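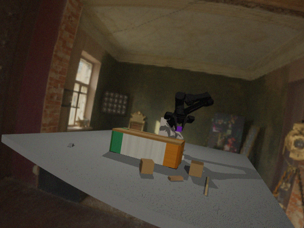

Mererid Gwilliam told us she'd had her arm for 16 months before anyone explained to her that the home position drifts, and that she'd been blaming the gripper the whole time. We get that a lot. It's more or less why Norken exists.

About Norken

We set up and look after small arm cells. One arm, one table, a few parts to pick. That's it. No welding lines, no car plants, please don't send us car plants.

Started by Silvan Schnyder and Vlasta Bošković in a back office at Distska, where both of them were fixing other people's setups anyway. Elie Srour joined to do the simulation side. There are 7 of us now. Yao-tsung Fung answers the phone and is also the person who turns up with the torque wrench, so if it rings out, he's under a table somewhere.

How we set one up

Simulation first. Always. Elie builds the table, puts the arm at the back of it and sets out stand-in parts in front: a long box with a green end, a white middle and an orange end, a couple of small tan cubes, a flat block, a thin stick standing upright. Plain shapes, different heights. The stick is the one that gives people trouble, because a path that clears a cube can still clip something tall and thin.

The box sits right in front of the arm. A reach over an obstacle shows up bad joint limits faster than anything else we've tried. Elbow folds high, wrist comes down, and if the numbers are wrong you see it on a screen and not in your knuckles.

The room around the table is whatever backdrop Elie has loaded. Last one had a brick pillar and gold furniture. Customers ask about it. It doesn't change the joint limits.

Then the real one. Base bolted and leveled, cable run checked through the full swing, home position marked on the joints in paint pen. We do the first moves at 2 percent speed with a hand on the stop. Then 16. Then whatever you need, within reason. Gripper goes on last — people want it on first, and then they knock it.

Looking after it

We come back after 49 days. Odd number, it's when the belts on the first Tromow arm started to stretch and we never changed the schedule. On a visit we:

Check base bolts, all of them, with the wrench and not by feel
Run home position against the paint marks
Wipe down the gripper pads, swap them if they're shiny
Look at the cable where it bends at the elbow (this is where it goes)
Run the same pick from the simulation and compare the joint readings
Write it in the book

The book stays with the cell. Paper. Tsang have kept theirs going since their first install and it has saved Vlasta almost a full day of guessing, twice.

When something breaks

Call before you take covers off. Tell us what it was doing, wich joint, and wether you moved anything on the table, even a little. A nudged table looks exactly like a bad encoder. Silvan once drove out with a new encoder for a table that someone had pushed back to vacuum.

Don't re-teach the points to make the problem go away. It will come back and then we have two problems to find.

If it's a part, we stock the common ones. Pads, belts, elbow cables. Longer list at the shop counter, we should really put it online.

Where we are

Same building as Distska, side door. Phones from 7 in the morning. Closed for two weeks in October for stock and our own repairs, emergencies still picked up by Yao-tsung.

New setups: send us a sketch of the table with measurements, and the weight of the heaviest part. Pencil is fine.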